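Chapter 6

Who Owns the Sidewalk? Frontage, Setbacks, and the Life of a Street

When I was a kid my aunt ran a shoe repair shop, and her whole theory of business was that people will walk past anything if you let them. She'd drag a chair out front in decent weather and sit there stitching, and people would slow down to look, and some of them would remember they had a broken heel at home. I didn't know it then, but she was teaching me about frontage. I've spent most of my working life on the same subject and I'm still not sure I understand it as well as she did.

Frontage is just the edge where a piece of property meets the street. It sounds like the dullest idea in the book (wait until we get to drainage easements in Chapter 9!), but an awful lot hangs on it. Your tax bill may depend on it. So might the number of signs you can put up, whether you have to shovel snow, and who gets sued when somebody trips.

Let me start with a fight. In the town of Plircombe, the main shopping street is called Ratgate, and for as long as anyone can remember the shops there put their goods out on the sidewalk. Buckets of flowers, racks of coats, a table of used paperbacks. Then a baker named Segundo Restrepo added three small café tables, and his neighbor Lena Kurek, who sold lamps, complained that his customers were sitting in front of her window. The town sent someone out with a tape measure. The deeds came out of the drawers. And it emerged, to everyone's annoyance, that the lots on the north side of Ratgate ended six feet past the shop doors, while the lots on the south side ended right at the wall.

So the north side shopkeepers had been putting their goods on their own land, and the south side shopkeepers had been putting theirs on the town's. Same sidewalk, same concrete, same cracks. You could walk the length of it and never guess.

I love this case and I make my students read all of it, including the boring letters. It shows that a street has at least two maps. There's the one you carry in your head, made of doors and curbs and shade, and there's the legal one, which was drawn by people who may never have stood there. Most of the time the two get along fine. When they don't, you get a hearing.
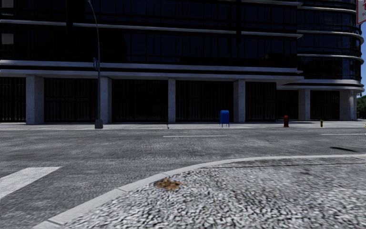 The Plircombe hearing took up a whole evening, and the minutes are a treat. Bogdan Krawczyk, who spoke for the south side, argued that his family had been using that strip for so long that it ought to count as theirs. The town's lawyer said that using public land for a long time doesn't make it yours, and that's the rule in most places, though we'll look at a few odd exceptions later in the chapter. Ms. Kurek mostly wanted to talk about the tables.

What the town settled on was a permit. Any shop on Ratgate could use the strip outside its door, whichever side of the street it stood on, as long as a clear walking path was left and nothing was bolted down. The south side paid a small yearly fee and the north side didn't, and you can imagine how that went over.

Now, setbacks. A setback is the distance a building has to keep from its lot line, and it's usually set by the zoning code. If frontage is the edge, the setback is the gap behind it. A zero setback gives you a street like Ratgate, where you can smell the bread from the sidewalk. A deep one gives you lawn, or parking, or a plaza with a bench in it. I have strong feelings about plazas, and I'll try to keep them out of this chapter, but no promises.

We'll also spend time on the Marciniak block, an office development where the walkway under the overhang is open to the public during the day and closed at night. Is that a sidewalk? My colleague Konrad Borkowska says yes, I say no, and you'll get to read both of us at some length in Section 6.3.

Before you go on, do one thing for me. Pick a block you know well and walk it slowly, once on each side. Look for the places where the paving changes, or where there's a metal strip or a little brass disk set in the ground. Those are often lot lines. Write down where people stop and where they speed up. Bring your notes to class, and bring a sketch too, even a terrible one.

6.1 Where the Lot Ends

The easiest place to find a lot line is on a survey, so let's look at how one gets made.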